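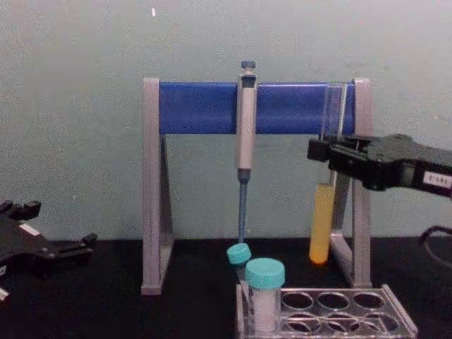
Varnlow two-arm bench cell
Demonstration unit, Greenwood site

The Varnlow is a bench-mounted handling cell for tube and pipette work. It has two arms, each fitted with a black multi-jaw gripper, and is supplied by Urholm with the control cabinet and one set of rack definitions. The unit at Greenwood is available for viewing throughout May.

What is shown
The open day programme runs a tube transfer task. The right gripper holds a test tube of yellow-orange liquid upright and holds it near a clear acrylic rack. The left gripper stays low over the bench until called. A single-channel micropipette hangs on a stand with a blue crossbar between grey uprights, behind the rack, and both arms must work round it. Capped tubes share the rack with open positions, so the controller has to select a free hole before each placement.

Visitors may ask for the start position of the tube to be changed between runs. Changes to the rack or stand need a new definition and are not made during a visit.

Data
Arms: 2
Mass per arm: 43 kg
Positions stored per program: 272
Maximum travel speed in demonstration mode: 200 mm/s
Gripper change: manual, 4 screws
Bench surface: matt black recommended

Glassware and liquids
Tubes must be dry on the outside. Plastic and glass may be mixed in one program if the grip force is set for each type. Pipetting is outside the scope of the open day; the Rondska dispensing module is quoted separately and needs its own power supply.

Visiting
Sessions start at 10.00 and 14.00. Places are booked through the Greenwood front desk. Visitors may bring their own empty racks for measurement. Stay behind the floor line while the arms are powered. Long hair and lanyards to be secured.

Data sheet, footprint drawing and cabinet wiring diagram on request.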